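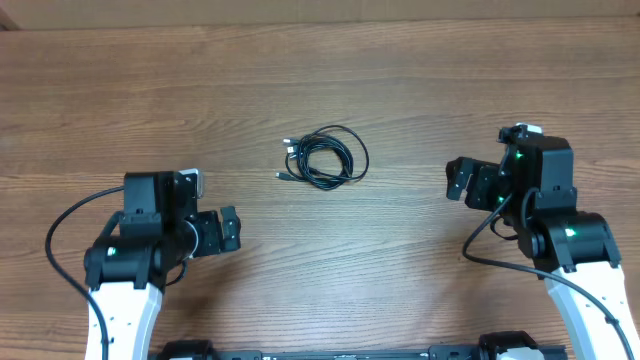

Why do I get a high whine in my recordings whenever the laptop is charging?

Most likely a ground loop. The laptop's charger and your powered speakers (or mixer) are both earthed, and the USB cable joins them up, so the computer's electrical noise gets a free ride into your audio. Run the laptop on battery for a minute and if the whine goes, there's your culprit.

Support > Ilport audio interfaces > Noise and hum > Open tickets

Print this page | E-mail this page

Ticket: whine on both inputs, Ilport interface, worse at night
Opened by: Yeshi Wolde
Status: solved (I think! see the end)

Hi all, sorry in advance, this is going to be long. I record an oral history podcast in my spare bedroom, mostly older neighbours talking about the street before the tram came through, and for the last few episodes there's been this thin, glassy whine sitting behind everybody's voice. Not loud. You'd miss it on a phone speaker. But put headphones on and once you've heard it you can't un-hear it, and one of my listeners wrote in to ask if I was recording next to a dental surgery.

My setup, so you don't have to ask:

Ilport interface, the small one, powered off the laptop by USB
2 dynamic mics on desk stands
Lestum powered speakers, fed from the back of the interface
Laptop on its own charger, same power board as the speakers
Recording in Vevivby, latest update, nothing fancy in the chain

I put the spectrum view up in Vevivby and there's a spike at 1,000 Hz as sharp as a needle, and a smaller one at 2,000. The hum you get from bad mains wiring is way down low, so that seemed odd to me and I thought it was worth writing down.

First go: swapped the mics. Same whine on both. Unplugged the mics altogether and turned the gain right down, and it was STILL in the speakers. So at least I could stop glaring at the mics (I'd been about to order new ones, that would have been a fun surprise on the credit card).

Second go: turned off everything in the room that hummed, buzzed or glowed. The dimmer on the ceiling light did make a small difference, a sort of fizz went away, so I've left that off when recording. The whine didn't budge.

Third go: updated the driver, rolled it back, updated it again. Waste of an evening. Please don't tell me to reinstall the driver.

Fourth go: pulled every lead off the desk and put them back one at a time with headphones on. Quiet with just the USB. Quiet with headphones. Plugged the speakers in and it came back, with the laptop charger on at the wall. Charger off at the wall, gone! Charger on, back again. I did this so many times that my sister came in to see what the clicking was.

What I don't get is why it's in the recordings too, when the speakers are only on the output side. And I can't just run on battery, as the laptop's old and gives up well before Mr Ambaye does once he gets onto the flood. 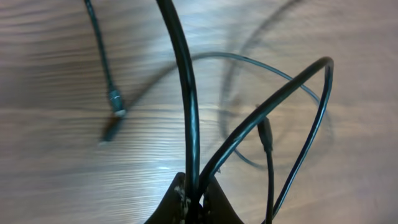
Naima Mahrous: That 1,000 Hz spike is the giveaway. USB sends its little packets of data a thousand times a second, and with a ground loop you hear them ticking over as a tone, with the 2,000 one as its harmonic. Once the loop's there, the noise current runs through the interface's own ground, so it can turn up on the inputs as well. Are the leads to your speakers balanced?

Back to me. Well, they weren't. I had plain instrument leads on there, left over from when I thought I'd learn guitar, and it had never crossed my mind that the sockets on the back were meant for anything else. Ibsa Kumsa asked further down whether I could just snip or tape the earth pin on the charger. Please, please don't do that, anybody reading this. It's there to stop you getting a belt off the case.

Naima Mahrous: Seconded. Leave the earth alone. Balanced leads first, and if there's any whine left, put an isolating transformer box in the speaker line. A filter in Vevivby is fine for rescuing the old episodes, but don't lean on it for new ones.

We use cookies to keep you signed in and to remember your ticket settings. By carrying on you agree to this. Cookie settings

Update, Sunday: balanced leads are in. The whine in the speakers dropped to next to nothing straight away, and I did a proper test recording with the charger on, both mics open, nobody talking, house asleep. The spike at 1,000 Hz is down in the general hiss now and I can only find it if I crank the headphones to a silly level. I've moved the charger off the shared power board too, though I couldn't hear any change from that.

For the older episodes I put a very narrow notch at 1,000 and a gentler one at 2,000. Wider than that and voices go a bit cardboardy, especially the women's. Mahlet Woldemariam sent me her settings and they were nearly the same as mine, only narrower again, so I've copied hers.

I haven't bought the isolator box. If the whine creeps back in summer when the air con is going I'll reopen this ticket. Thanks heaps Naima, and if anyone knows how to get a fridge two walls away out of a recording, I'm all ears.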